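Search stories, authors, issues
Search

The Pear Goes on the Plate

I got the job at Bresix because my knees gave out. Eleven years on the canteen line at Srithong, standing the whole shift, and then a doctor with cold hands told me to find something with a chair. So I found a chair! It was a very nice chair. It had a lever for everything.

What I did in the chair was watch a kitchen that didn't exist. Bresix was teaching a pair of arms to lay out lunches for Srithong, my old canteen, and before the arms were allowed near a real lunch they had to do it on a screen, over and over, with a screen table and screen food. Pei-shan Ko, who was my boss and young enough to be my niece, called each go a run. I had to watch 30 runs before my break and mark them good, bad or odd.

"What's odd?" I asked her.

"You'll know," she said, and went off to get a bagel.

I didn't tell her that I knew the woman the arms were for. Well, instead of. Boonmee Wannasri had stood next to me on the line for most of those years, doing plates while I did soup, and she still did plates. She had opinions about plates. She'd put down a piece of fruit and turn it a little with one finger, and then she'd look at it, and if the supervisor yelled she'd look at it longer.

I called her in December and told her what I was doing. I'd practiced a speech in the car and I used none of it.

"Is it any good?" she said.

"It's slow."

"Slow is fine. Does it turn the pear?"

I said I didn't know, I'd only been on the pear runs for a week, and she said to find out and call her back. Then she told me all about her son's new truck (ugly, by the sound of it) and we hung up.

So the next morning I skipped the bread runs, which I wasn't supposed to do, and pulled up the pear. Number 46 on the list. A red pear and half a red onion together on a napkin, the big white plate off to the side, and the black hands waiting either side of them. Who puts an onion next to a pear? I'd have asked, but Sakda Hemmin built the tables and he took things personally.

I stopped it there and leaned in with my coffee.
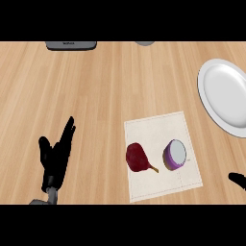 2. What I told Boonmee

It picked the pear up on the second try. It set it on the plate and let go, and the pear rolled over and stopped wherever it liked, and the hand went back to where it started. No turn. The box came up asking me good, bad or odd, and I sat there so long that the screen went dim.

I put odd.

Then I went back and put odd on all the other pears too. By lunch Pei-shan was behind my chair.

"These are good runs," she said. "It's on the plate."

"It's facing the wall."

"Pears don't have a face."

"Come and eat at Srithong," I said, "and then tell me that."

She didn't fire me. She wrote something on her hand with a pen and asked who could show her, and I gave her a phone number – I didn't even ask Boonmee first, which I heard about later, at length.

They paid her for up to 10 hours. She came in wearing her good earrings, took my chair without asking, and worked every lever on it before she'd look at the screen.

"Well," she said, "who gave it an onion?"

We use cookies to remember your reading preferences. Accept | Manage settings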